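Drip tray (coffee making)

A drip tray is the shallow dish under the spout or group head of a coffee machine. It catches spills, rinse water and the last few drops that fall once a cup has been filled, and it gives the cup a level place to stand. Humble as it sounds, it is one of the most hard-working parts of any coffee counter, and a really well-made one is a pleasure to use!

Design

Most trays have two parts: a dish with a raised rim, and a slatted or pierced grate that lets liquid through while keeping the base of the cup clear of it. Stainless steel is a favourite material as it shrugs off heat and staining, although a polished finish shows every fingerprint. Plastic trays are lighter and cheaper, but they scratch sooner.

Trays may sit loose beneath the machine or be set into the worktop. The second kind is often paired with an overhead group head, leaving the counter wonderfully open. Small home trays commonly hold 200 ml, while the Plirnen, a family-sized model, takes 600 ml. Café trays are often plumbed straight to a drain.

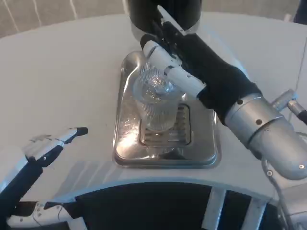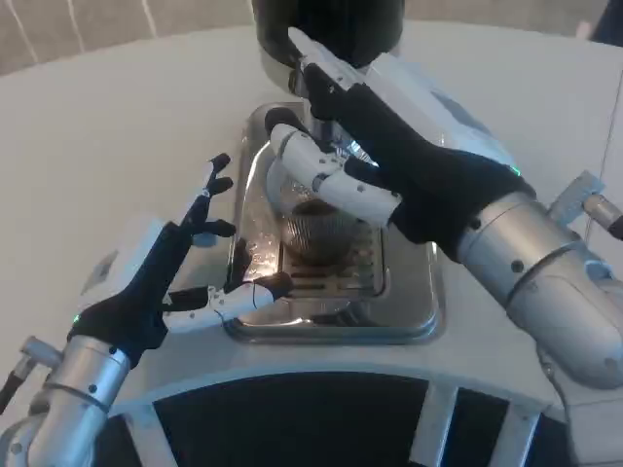
Stainless steel drip tray beneath a black overhead unit, with a clear ribbed cup on it in the first view

Cups and clearance

The gap between grate and spout decides which cups will fit. A gap of 9 cm suits espresso cups and short tumblers, but tall glasses need more. Clear cups are a delight here, as the layers of an iced latte show through the sides. Light plastic ones tip easily when empty and are best placed near the middle of the grate.

Cleaning

Old coffee turns sour quickly, so trays are emptied daily and washed in warm soapy water. The slats deserve a good scrub with a soft brush (an old toothbrush is perfect), and a dry cloth brings back the shine.

See also

Group head
Knock box
Portafilter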